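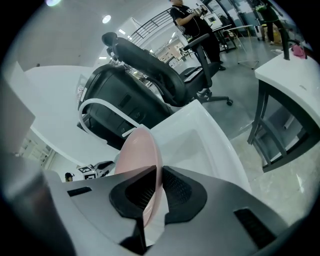 Frequently asked questions about my desk clear-outs

Hi, I'm Polyxeni Pappas and I tidy desks for a living. Home offices mostly, plus the odd small workplace. These are the questions that land in my inbox over and over, so I've put the answers in one spot.

Do I need to clean up before you come?
Please don't! I'd much rather see the desk the way you use it on a normal day, mugs and all. If you hide everything in a cupboard the night before, we only have to drag it back out again.

How long does a session take?
90 minutes for one desk and whatever lives under it. If you've got shelving as well, book a double. I do two sessions a day at most and I keep Sunday free.

What do I do with cups and bowls that end up on the desk?
Give them a tray. Any plain tray with raised sides will do (I like a square one, it sits nicely in a corner), and everything that belongs in the kitchen goes in it during the day. At home time you carry the whole lot out in one trip. My own favourite colour is white because I notice the crumbs and wipe it out more often.

Won't the tray just turn into a junk pile?
It can, yes. Mine did for most of December. The rule I go by now is kitchen things only, so no pens, no receipts and no mystery cables. If something else lands in there, it gets moved when the cups do.

My desk is huge. Why is it still full?
Big desks fill up, I'm afraid. Try keeping the part in front of your chair bare and letting the far ends hold the bits you reach for once or twice a day. Curved desks are a bit trickier, as square things never line up along the edge, so I tuck organisers in towards the wall instead.

Should I keep the spare office chair?
If someone sits in it most weeks, keep it. If it's only holding jumpers, pass it on. Two chairs with five-star bases need a surprising amount of floor, and the castors love to tangle with each other and with any cord you've left lying about!

How do I clean the castors?
Tip the chair on its side on an old towel, pull the hair and fluff out with tweezers, then wipe the wheels with a damp cloth. It's a revolting job and weirdly satisfying.

What goes on the open shelves under the desk?
Things you don't mind bending for: printer paper, the box of chargers, last year's folders. I leave one section empty so there's somewhere to shove a bag.

Do you take stuff away?
I can take up to five boxes to the op shop on my way home. E-waste stays with you, sorry, my car is tiny.

Do you travel outside Brophy?
I do, but send me a message first so I can work out the drive.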